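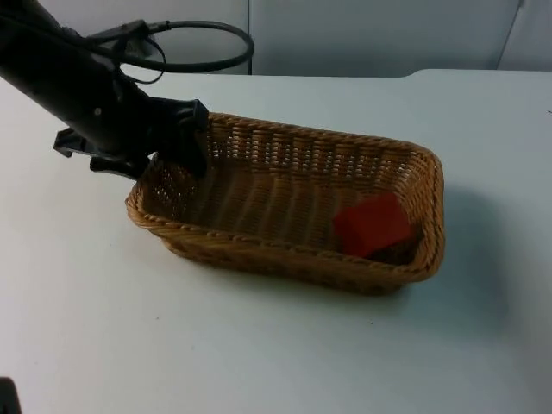
The basket maker at Moya has worked in the same rented unit in Brultby for 17 years, and most of what she sells is trays and shallow rectangular baskets for kitchens, desks and hall tables. She agreed to talk on a slow afternoon, on the condition that she could keep working and that her name stayed out of it. "The shop has a name," she said. "That's enough."

She learned on round baskets, which she still thinks is the right way in. Rectangles came later. "A round one wants to be round. A rectangle has corners, and the corners are where the strands crack if you rush the soaking." She rounds hers off, partly for that reason and partly for the customers, who used to complain about catching a sleeve.

I asked what people should look for when they buy a long, shallow basket. She said to start with the rim. A braided rim takes her nearly as long as the sides, and it is the part that gets picked up, dropped and leaned on. "Press it with your thumb. If the braid slides, leave it on the shelf."

After that she would turn it over. The floor carries the weight, and ridges across the width hold up well if they are packed close. Gaps in the walls don't bother her. "People bring them back and say there's light coming through. It's a basket. It should have some air in it."

Her standard size sells for 2613 in the Drasov market, where she takes a table in October, and a little more through Diltum, the shop that carries her work the rest of the year. She made 707 pieces last year, counting repairs, and says she won't make that many again. Her hands were sore until spring.

Most of the repairs are rims. She gets a few floors, usually from people who have kept potted plants in a basket with no dish underneath. She charges the same for either and asks for 2 weeks.

What do her customers keep in them? Mail, bread, remote controls, children's blocks. She has one at home on a white table and doesn't use it for anything in particular. "Whatever's on the table goes in. Then once a week I take it all out again and find the scissors."

For cleaning she uses a dry paintbrush, the cheap kind, and works along the weave. A damp cloth is fine for the outside. She doesn't varnish and asks people not to do it themselves, as the finish flakes off at the rim and can't be patched. The color deepens on its own in a few years. "The tan ones go brown. I get asked if I can stop that. I can't."

She takes orders in person at the unit, mornings only.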